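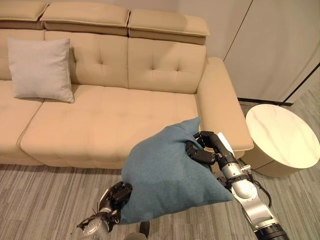
# Budgeting for a two-arm setup for living room tidying: what am I leaving out?

**Olga Olivares**

We run furnished short-stay apartments in Gesbridge and want to try a two-arm robot on the living room part of turnover. That means throw pillows back on the sofa, remotes on the side table, blankets folded if we get that far. Beds and bathrooms stay with our cleaning crew.

I have a quote from Skukoveo for a base, two arms and a pair of multi-fingered hands. The quote covers hardware and delivery. It doesn't mention spares, training or floor protection, and the sales contact was vague when I asked. I have to turn in a budget in August and I would like to ask for the money once.

My questions are what to add on top of the quote, and whether we need fingered hands at all. Simple two-jaw grippers are a lot cheaper. We have 13 apartments, all with the same sofa and carpet.

**Gwilym Nicholas**

Get the cheap grippers. Pillows are soft, you can grab them with anything.

**Baltasar Salinas**

I did the planning for a similar trial at Durán, so this is from our budget sheet.

Hands first. A square throw pillow bends and droops when you squeeze it from two sides, so what you're paying for is a hold that survives the pillow changing shape. Two-jaw grippers did fine for us on thin pillows. On fat ones they pinched a corner and the rest swung. If pillows are most of the work, rent one pair of each for a month before you buy.
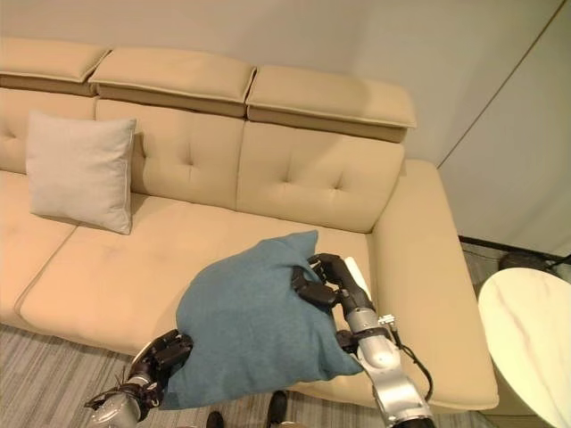 *Page last changed: Monday, 4:10 pm*

Things missing from most quotes:

- Spare cables. Anything that loops outside the arm near the wrist will snag on something sooner or later. We paid 131 dollars per cable set and bought 3 sets.
- Finger covers or pads, if your hands take them. Ask what they cost and how long delivery takes.
- A second set of pillows and covers for practice. Use the same size and fabric you have in the apartments.
- Staff time. This was our biggest miss. Someone has to be in the room during the trial, and that person is paid.
- Moving it. Thirteen apartments means a van, a ramp or an elevator check — get the weight and the crate size in writing.

Our extras came to around 735 dollars a month over the trial, not counting staff.

I would also measure the gap between the sofa and whatever sits next to it. Arms need elbow room. We had a side table close to the armrest and ended up planning every reach from the front.

**Benvinda Sampaio**

Agree with Baltasar on renting. Curach rents hands by the month and took part of the rental off the price when we bought, but check that their mount fits your arms. Ours needed an adapter plate, and it wasn't on the quote either.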